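Sourdough, month two, and the freezer is full

Typing this at 6am while the oven heats so forgive everything.

For those just joining: in November I decided I was going to stop buying bread. Completely. Ruby-Lee Ormsby said I'd last a fortnight and I have now lasted twice that and a bit, so there. I have also got flour in the hinges of my laptop and a freezer drawer that won't shut. Swings and roundabouts.

A few people asked for an update after the last post (the brick one). So, an update. In no order.

The starter

Still alive. It lives on top of the boiler cupboard in an old Hrubý pickle jar, lid resting, not screwed. I had it in the kitchen to begin with but our kitchen in winter is basically outdoors. Three days of nothing, one sad bubble, grey water on top. Moved it upstairs and it went mad overnight. All over the towels. So if yours is doing nothing, try somewhere warmer before you bin it, and put a plate under.

I feed it once a day, 40 grams flour, 40 grams water, having poured most of the old stuff off. I was keeping ALL of the old stuff for a while because throwing it away felt criminal. Pancakes, crackers, a sort of pizza thing. There's a limit. My other half has asked for no more crackers and I think that's fair.

The name poll: thank you to everyone who voted, it's staying nameless. Sorry.

Flour

Right, this is the bit I've changed my mind about. I was using the fancy stoneground from the mill shop in Gornville, which is lovely, and smells like a barn in a good way, and costs an absolute bomb. Also a 30 minute drive each way and the car park is a field. Every loaf came out flat and a bit gummy in the middle and I kept blaming my shaping.

Then Beathag Crichton left a comment telling me to use plain old strong white for most of it and only a bit of the posh stuff. Did it. First loaf with an actual ear on it! I may have shouted. So now it's mostly supermarket strong white with a couple of spoonfuls of the Gornville wholemeal for flavour, and one bag of the wholemeal is going to last me till spring.

I do feel a bit daft. I had a whole post drafted about how you can taste the difference. You can taste the difference, the difference is it was underproved.

Timings, because someone always asks

Mix after tea. I use 800 grams of flour for two loaves, salt goes in after half an hour or I forget it entirely (done this twice. Saltless bread is horrible, don't even toast it, just no). Fold it when I walk past. I've given up setting an alarm for the folds, I do one when I make a brew and one when I've washed up and one before telly and it seems to come to the same thing.

Shape it before bed, into the baskets, into the fridge. Bake in the morning. That's it. The books make it sound like you need to be home for two days straight and you really don't, you need to be home for an evening, mostly sitting down.

I did try the proper overnight on the worktop method when we had that mild spell. Came down to a dough that had climbed out of the bowl and was on its way to the toaster. Never again. Well, maybe in Febuary when it's freezing.

The oven situation

The oven lies. I've suspected for years. Bought one of those hang-on-the-shelf thermometers and it's well under what the dial says, which explains every Victoria sponge I've ever made in this house. So now I crank it to the top and leave it a good long while with the pot inside. The pot is my nan's, enamel, chip in the lid, about as heavy as a small dog. Works a treat. Please don't buy a special one, I've seen the prices.

Steam: lid on for the first half, lid off for the second. I did the tray of boiling water thing before I found the pot and all it did was steam up my glasses.

Stuff that's gone wrong since last time

Stuck to the basket. Rice flour fixed it, ordinary flour just turns to glue.

Sliced it hot. I know. I KNOW. It smelled so good and I had butter out. Gummy.

Left the scraps of dough in the plughole. Do not do this. It carries on rising. The plunger came out and we'll say no more.

Burnt the inside of my wrist on the pot lid, in the exact same place as last time, so I've got a matching pair on one wrist. Long oven gloves are on the Christmas list, along with a proper bread knife, as the one I've got just sort of pushes the loaf about the board.

Hands

The thing I've been worst at is shaping, and what's helped most is keeping my hands flat. I was grabbing. All fingers, digging in, dough up to the elbows, swearing. Ruby-Lee came round with a bottle of wine and watched me do it and said I looked like I was trying to get a cat into a carrier. Fingers together, open palm, quick. A damp hand if it's very sticky. You sort of scoot it towards you and it tightens up by itself. Takes a dozen goes to get the feel and then you can't remember how you were doing it before.
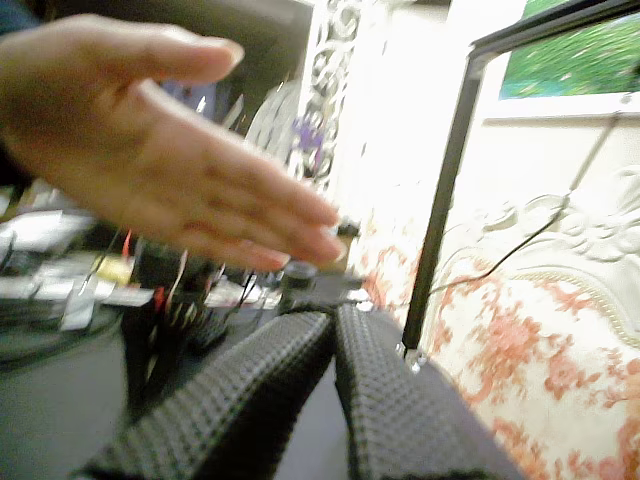 What I'm trying next

Rye. There's a stall at Grimham market that does it by the scoop and the man was very patient with my questions. He says rye dough doesn't behave like dough at all, more like cement, and to use a tin. Fine. I own a tin.

Also want to have a go at rolls for the school fair, which would mean making a LOT of rolls, and I haven't told them yes yet in case they come out like the brick. If anyone has a roll recipe that can be mostly done the night before please stick it in the comments. Seeded ideally. Not too much faff.

And I owe someone a reply about freezing. Short version: slice it first, bag it, toast from frozen. Slightly longer version next time when I've worked out how to get the drawer shut.

Oven's beeped. Loaves in. Will put the rye up whatever happens, even if its awful.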